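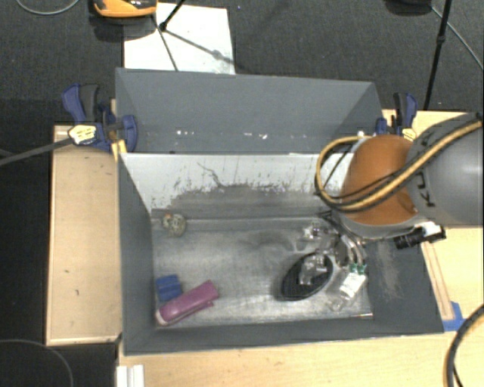 *A gray bin with plenty of scuffs and scratches inside.*

# Why Do Scabs Happen?

Metal is tough, but it has one big problem. Scratch it and it stays scratched. Your skin is much softer than metal, and it rips on gravel, tree bark, and the corner of that one drawer. Then it fixes itself while you watch cartoons.

Let's say you fall off your scooter and skin your knee. You yell. That part is optional, but popular.

## First, the leak

Under the top of your skin are tiny tubes called blood vessels. When you scrape deep enough, some of them break, and blood comes out. The broken tubes squeeze themselves narrow to slow things down.

Next come the **platelets** (say it: PLATE-lets). They are little bits that float in your blood all day waiting for something to go wrong. When a blood vessel breaks, they get sticky and pile up on the hole. Then your blood makes a stringy net called **fibrin**, which holds the pile together. Now you have a clot. When the clot dries out, it's a scab.

So a scab is a homemade bandage. It doesn't come with dinosaurs on it, but it was free.

## Then, the cleaning crew

Gravel is dirty, and germs would love to move in. White blood cells squeeze out of your blood vessels and hurry to the scrape. Some of them swallow germs whole, with no ketchup.

All this work brings extra blood to the spot, so your knee may look pink and feel warm and puffy for a while. If it gets more red, hurts more, or oozes yellow or green goo, show a grown-up. Your crew may need help from a doctor.

## Last, the builders

Under the scab, new skin cells grow in from the edges and creep toward each other until they meet in the middle. When they're finished, the scab falls off, usually in the bathtub or in somebody's bed.

"But it itches!" says everyone who has ever had a scab. Yes. Healing skin often does. If you pick the scab, you pull the lid off before the builders are done, and you may start the whole leak again. You also get a better chance of a **scar**, a patch where your body made the repair with tougher, plainer material.

## What you can do

1. Wash your hands.
2. Rinse the scrape with clean, cool running water. It will sting. You may yell again.
3. Ask a grown-up to put on a clean bandage.
4. Change the bandage every day, or sooner if it gets wet or dirty.

If a cut is deep, or won't stop bleeding when you press on it, get a grown-up right away.

*Words by Young-sook Pyo. Checked for mistakes by Kalevi Ikonen, who took out two jokes about pus. 29/08/2019*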